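Search this site
Search
Enter keywords

Knots, Bundles and Bad Habits: How People Put Away Cord
Student project report by Mpho Mkhize and Zodwa Shezi
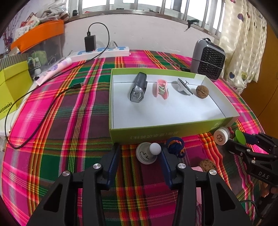
Student Projects, Volume 13, Issue 2

We started this project after a row over an extension lead. Zodwa coils hers in big loops, Mpho stuffs his in a drawer, and we each thought the other was doing it wrong. Our tutor, Mbali Nkosi, said that if we were going to argue we might as well measure something, so we did, and it became the most fun either of us has had on this course!

The question was simple. If you put a cord away in a certain manner and leave it alone, how long does it take to get it straight again? We used plain braided cord from the Hukell shop near the college, all cut from one reel to a length of 2000 mm. Zodwa wanted to try garden twine as well (Mpho talked her out of it, and she still thinks he was wrong).

What we did

We compared two methods. In the first, the cord was wound in even loops and the last bit wrapped across the middle. In the second it was dropped into a shoebox any old way. Each box was then carried up and down the Zakley staircase, because things in real life get carried about and we wanted the cord to have a proper shaking. After that a helper opened the box, picked up one end and was timed until the whole length lay straight on the bench.

We did 200 trials, split evenly between the methods. Xolani Ndlovu did a huge share of the untangling and got very quick at it, which gave us a problem. By the second week he could clear a nasty-looking heap before we had settled down with the stopwatch. We dealt with this by mixing up the order of the boxes, so that his practice helped both methods equally. Mbali suggested this and we wish we had thought of it on day one.

What we found

The wound cords won, and by a lot. Most of them simply fell open. The dropped cords were all over the place: plenty came out with one good shake, and then one would arrive with a knot so tight that we had to work it loose with a knitting needle. We love this part of the results. The spread was much wider than we expected, and you could not tell from looking at a heap whether it would be easy or awful. We tried guessing before each trial and were hopeless.

Nearly all the real knots had formed close to a free end. This fits what we read about knotting, where the loose end has to pass through a loop before anything can tighten. It made us wonder about tucking the ends in, so we ran 13 extra trials with the two ends taped together. Not one gave us a proper knot, although some had twists that took ages to shake out. It is a small number and we don't want to make too much of it, but what a nice result to get on the last afternoon!

What we would change

We only used one thickness of cord. A stiffer one ought to behave differently, and Mpho Msimang in the year above has offered us the offcuts from her Yüksel project to try. We would also swap the staircase for something steadier, as one of us takes the steps a great deal faster than the other.

Zodwa's extension lead is still in loops. Mpho has taped the ends of his together and put it back in the drawer.

This site uses cookies to remember your settings. Accept all / Manage cookies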